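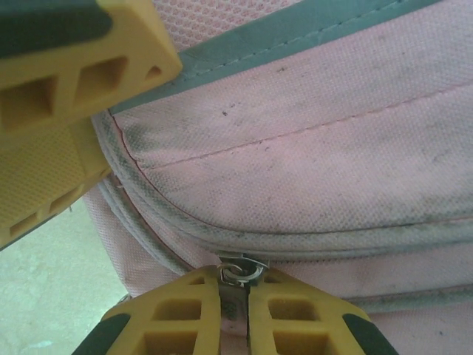

Pink school pack: zipper slider skipping, gray marks in the mesh

Posted in: Bags & Luggage > Care and Repair

samah_az
Thursday, August 20, 2020
Pack is a Trerno, pink, front pocket with a metal slider and a wire loop on the pull. The teeth separate behind the slider on the last stretch of track. The padded mesh has gray soiling in the grooves and along the piping. I want to clean it and fix the zipper before school starts. Which one first? Budget is low. A replacement costs 599 here and I am not paying that.
- Samah Abou Zeid

benchpress286
Zipper first. A slider that lets teeth separate behind it is usually spread at the rear. Close each side a little with small pliers, equal pressure left and right, then test. If you overdo it the slider will bind, so go in small steps.

oldcanvas
Disagree on the order. Grit in the track gives the same symptom. Wash, dry, brush the teeth with an old toothbrush, then look at the slider. I have seen people crush a good slider when the track was just dirty.

benchpress286
Grit makes it drag. It does not normally make it split. Those are different faults.

oldcanvas
It can do both on a coil zipper. Samah, coil or molded teeth? And can you post the mesh?

samah_az
Coil. Mesh below.
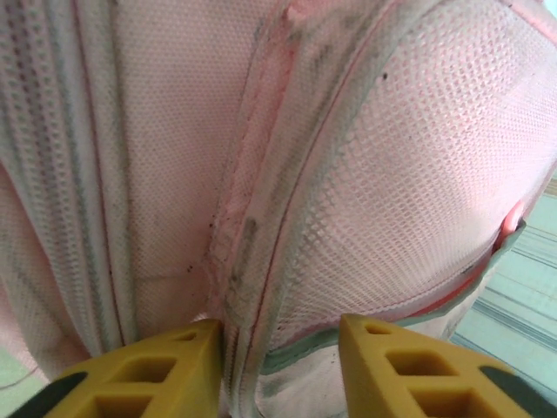 Center seam with the ribbed panel on the left. The dark mark is on the piping.

oldcanvas
Typical. The piping stands higher than the panels, so it takes the rubbing. Lukewarm water, a little dish soap, soft brush, and work along the ribs. Blot with a towel. Keep bleach away from it, the red stitching may run.

metwally_fan
I used Metwally upholstery foam on mine and it lifted most of the gray. It left a ring where I stopped, so do the whole panel.

benchpress286
Foam stays in the padding and attracts dirt later. Plain soap and two rinses.

metwally_fan
Mine was done in December and has not gone gray again. I vacuumed it after it dried.

kd732
What about a machine, in a Barna laundry bag, cold, no spin? I do that with my Ader pack.

oldcanvas
Depends on the back panel. If there is a board or foam sheet that does not come out, wash by hand. Check the label.

samah_az
Label says hand wash only. I brushed the track dry and it still split, so I squeezed the slider. It now closes over the full length - one slight catch near the end. The seam got soap and a soft brush. Ribs came out clean, the long mark on the piping is lighter but still there.

benchpress286
Rub a candle stub on the catch and run the slider back and forth. Leave the mark alone after a second wash or you will fuzz the mesh.

oldcanvas
Fine, the slider was the fault. I would still brush first.

Contact us | Terms of use | Back to top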